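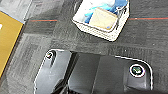
Before you start recording anything, get your floor position right, because every number in this section depends on it. I set up my first Salian sessions by eye and had to throw away 458 recordings, so please learn from my sulking. The wrist view is the one to check first. You want the white basket near the top of the picture with a strip of bare carpet between it and the gripper, and if your floor has a colored stripe like the red one in ours, so much the better – it gives you a straight line to judge the basket's tilt against. Ours is tilted a little, and I leave it that way on purpose. A policy that has only ever met perfectly square baskets gets very confused in a real stockroom.

4.1 Setting the start pose

1. Power up the arms and let Riltatach finish its homing routine. Don't touch the leader handles until the status line says READY.

2. Open the wrist view and the head view side by side. If one of them is black, reseat the cable at the wrist end and reload the page.

3. Drive the gripper over open floor next to the basket. Stop when you can see the whole near side of the rim.

4. Press Save Pose and give it a name you'll recognize in December. I have a pose called "new new good" and I couldn't tell you a thing about it.

5. Back the arm off, press Go To Pose, and check that you land in the same spot. Do this twice.

Note: The wrist picture is low resolution and pretty blurry on carpet. That's fine! I tried sharpening it before training and the results got worse, so now I feed it in exactly as it comes.

Caution: Keep your feet and any loose cables outside the arm's reach during Go To Pose. It takes the shortest path and it doesn't look where it's going.

4.2 Recording the shelf task

The method is simple enough to explain over coffee. You record a pile of demonstrations by hand, then Mistow cuts each one into short chunks and trains on the chunks with the wrist view hidden part of the time. Rekha Kartha came up with the hiding part. Her thinking was that the policy leaned on the wrist view so heavily that it never learned where the shelf was, and boy, was she right. With both views always on, our test policy finished 23 trials before it got stuck on a shelf edge. With the hiding turned on it got to 30 under the same rules. I'd love to tell you that's a huge gap, but it's one shelf and one lab, so treat it as a good sign and run your own.

1. Bring both arms up in front of the shelf until the grippers face each other across the gap above the shelf you're working on.

2. Check the head view. Both grippers and the basket between them should be visible at the same time.

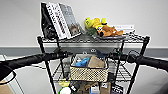 3. Hold still for two full seconds after you press Record. Mistow uses the quiet bit at the beginning to line up the two video streams, and if you start moving right away it will guess, badly.

4. Do the task at a comfortable speed. Slow is okay. Jerky is what hurts you.

5. Press Stop, then mark the recording Keep or Toss right then, while you still remember it.

Note: Leave the other shelves cluttered. Plush toys, books, boxes, whatever you've got. I ran one batch with the clutter cleared away and that policy fell apart as soon as a toy came back.

Caution: Wire shelves and gripper fingers do not get along. If a finger hooks a wire, release the leader handle first and open the gripper second. Pulling against the wire can bend the finger mount, and then you're back at 4.1.

4.3 Choosing the hide rate

The hide rate is how often Mistow blanks the wrist view during training. You'll find it under Training > Views. Start with the default and change it only after one full run. If the arms reach the shelf nicely but fumble the grasp, lower it. If they grasp fine but drift on the way over, raise it. Save the settings file next to the recordings so the two never get separated.

Our full set came to 744 kept recordings, and the loss curve was still creeping down at the end, so more would probably help. I ran out of patience before the computer did.

Related items
Porkness gripper pads: fitting and wear
Riltatach status messages
Moving a Salian data set to a new drive
Section 5: Running your first trial

23 shares
30 comments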